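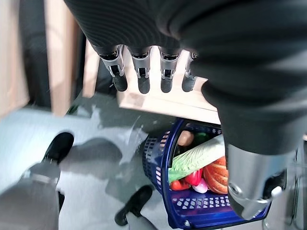
The four-fingered hand above a wooden board, with a basket of vegetables on the floor. Photo: Danard

Danard releases grasp planner that works from the wrist camera

Danard has released a new version of Allix, its control software for robot hands, with a planner that keeps updating the grasp while the arm is moving. The update was made available in July to existing license holders and to the research groups that have been testing it.

Earlier versions of Allix chose a grasp once, from a camera mounted above the work area, and then carried it out without further changes. If an item rolled or was hidden behind a shelf edge, the hand closed in the wrong place and the whole sequence had to be started over.

The new planner takes its main view from the wrist. It builds a short list of possible grasps, scores them, and scores them again 10 times a second as the fingers get closer. When the best option changes, the arm adjusts its path without stopping.

"Most of the work went into deciding when not to change the plan," said Bořivoj Polák, who leads the planning group at Danard's office in Stusescombe. "If two grasps have nearly the same score, the hand will switch back and forth between them and never close. We had that problem for most of the winter."

The fix was a small penalty for switching, which grows as the fingertips near the item. Users can set the penalty themselves in the configuration file. Polák said the default is cautious and that people working with soft items may want to lower it.

Groceries were used for much of the development because the shapes vary so much. A shopping basket also has high sides and gets crowded, so the planner has to account for the rim and for neighboring items – a cabbage lying across a pepper, for instance, usually has to be moved first. Allix now stores that kind of ordering as a simple graph, which can be viewed and edited in the operator window.

A second change concerns collision checking. The hand, the wrist and the arm covering are now handled as separate volumes with their own margins. In the old version they shared one margin, and the arm often refused to reach under a board or shelf that it could have cleared.

The perception module was written with Ďurica, a software firm that joined the project two years ago. It labels each pixel as item, container or fixed structure, and passes along a confidence value. Where confidence is low, the planner slows the arm and waits for another view. Dark green items in shadow are still a weak point, according to the release notes, and so are glossy container rims under strong overhead light.

Setup takes longer than before. The wrist camera has to be calibrated against the fingertips in 6 poses, up from 4, and the procedure must be repeated whenever the hand is removed. A script in the tools folder walks the operator through it.

Version 2 grasp files can be opened in the new release, but they have to be converted first and cannot be saved back to the old format. Danard plans to add support for two-handed grasps next, beginning with lifting a full basket by its rim.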